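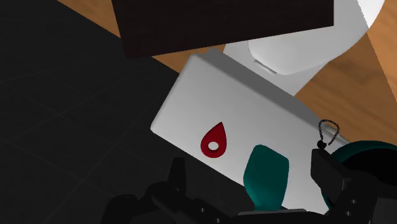 Seromby arm - frequently asked questions

These are the questions we receive most often about the arm and its simulator. If your question is not here, please write to Ju-won Kong or come on Saturday.

What is Seromby?

It is a robot arm with a two-finger gripper, built by four members of the Derkach shared workshop. We wanted an arm which can pick up household things from a floor and put them in the right place. We also keep a simulated version of it, where we try every new grasp before we try it on the bench.

Do I need the real arm to take part?

No. Many people work only in the simulator, which we call Dinora. You need a computer with a separate graphics card and 80 GB of free disk. A laptop without such a card will start the program, but it is very slow and I do not recommend it.

Why do you practise in a bathroom?

Bathrooms are small and full of obstacles, and a box on the floor beside a toilet is harder to reach than a box on a table. Zakhar Kushnir made the first bathroom room file and we liked it, so we continued. There are 14 room files now. Kitchens are coming in September, if Zakhar has time.

Why is the camera so near to the gripper?

We place the virtual camera at the wrist, and it looks past the fingers. The fingers then cover a part of the view, and new members sometimes ask to move it. Please leave it as it is. The grasp program was trained with this view and it fails with another one.

Which material should I print the finger pads in?

A flexible filament, with the slicer profile from the shared folder. Hard plastic slides on smooth cardboard. Gerrit Khumalo tested both on the bench and the difference was easy to feel by hand.

My box falls when the arm lifts it. What is wrong?

Check first the friction value of the box - it returns to zero when you import an object from an old file. Then check the mass. We use 300 grams for the standard box. If both are correct, send us the log with error number 611 or whatever number you have there.

Can the arm hurt somebody?

The motors are not strong, but a finger can be pinched between the linkages. Switch off the supply before you touch the gripper, also when you only want to tighten one screw. The red switch is on the Vultum power board, on the left side of the bench.

May I change the design?

Yes, all drawings are open for members. Please keep the bolt pattern of the wrist, so that our spare grippers still fit. Shona Drummond checks changed drawings on Saturday from 14:00.

How do I get the files?

Ask Ju-won for access to the shared folder and give your member name. Usually you have the answer on the same evening.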